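Varunlow Knotting Board: Set-Up Guide
Section 3: Your first sliding-knot bracelet
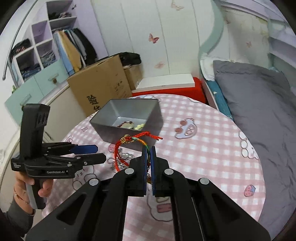
Ohemaa Lamptey wrote in to say that her first three bracelets came out too small to pull over her hand, and that she wished the old guide had told her to measure the knuckles before the wrist. Great point, and it is now step 1. Thank you, Ohemaa!

You only need a board, a spool of cord and an evening for this one. It's the project we love most, and once the knot gets into your fingers you'll want to make one for everybody you know.

What you need
Varunlow board with both clips fitted (see Section 2)
Thin cord, 500 mm for the core
Thin cord, 467 mm for the sliding knot
Small sharp scissors
Clear fabric glue
Soft tape measure

Cord from the Venwood starter spool works well, and so does any braided nylon of a similar thickness. Waxed cotton is lovely to look at but grips itself hard, so save it for your second or third try.

Measuring and cutting

1. Tuck your thumb into your palm and measure around the widest part of your hand. Write the number down. The bracelet has to open at least this far.

2. Measure your wrist where you'd like the bracelet to sit.

3. Cut the core cord and the knot cord to the lengths listed. If your hand measured more than 220 mm, add 52 mm to the core.

Note: Cut both pieces before you start. Stopping halfway to hunt for scissors is how knots come undone.

Setting the board

4. Turn the left clip to OPEN, lay one end of the core cord in the groove and turn the clip to HOLD. It should click.

5. Bring the cord across the board, around the far peg and back, so the two ends overlap in the middle. Clip the second end on the right.

6. Slide the tension bar up until the cord is straight but still has a little bounce when you tap it.

Caution: Don't force the tension bar past the 55 mark. The pegs can bend, and a bent peg will throw off every bracelet after it.

Tying the sliding knot

7. Slip the knot cord under both core cords at the overlap and even up its two ends.

8. Take the left end over the core, making a shape like the number 4. Lay the right end on top of it, pass it behind the core and bring it up through the loop on the left. Pull both ends snug.

9. Do the same thing starting from the right. These two moves together make one full square knot. Isn't that neat?

10. Keep going, switching sides each time, until you have five full knots.

Note: If your row starts to twist like a little staircase, you've started from the same side twice. Back up one move and carry on. (Some people like the twist so much they keep it, and it slides just as well.)

Finishing

11. Put a tiny dot of glue on the last knot, where the knot cord comes out. Keep it off the core, or nothing will slide.

12. Leave it on the board for an hour. Overnight is even better, especially in a damp August.

13. Trim the knot cord close. Unclip the core, tie a plain knot in each end and leave whatever tail you like.

Adding a second color

Villads Riis, who wrote our pattern cards, likes to lay a short length of embroidery thread along the core at step 7 and knot right over it. Metallic thread is fun too, though it frays quickly, so seal it with glue before you cut it.

Looking after it

Open the bracelet fully before you take it off. Wash it by hand in cool water with a drop of dish soap and dry it flat. For charms and beads, go on to Section 4.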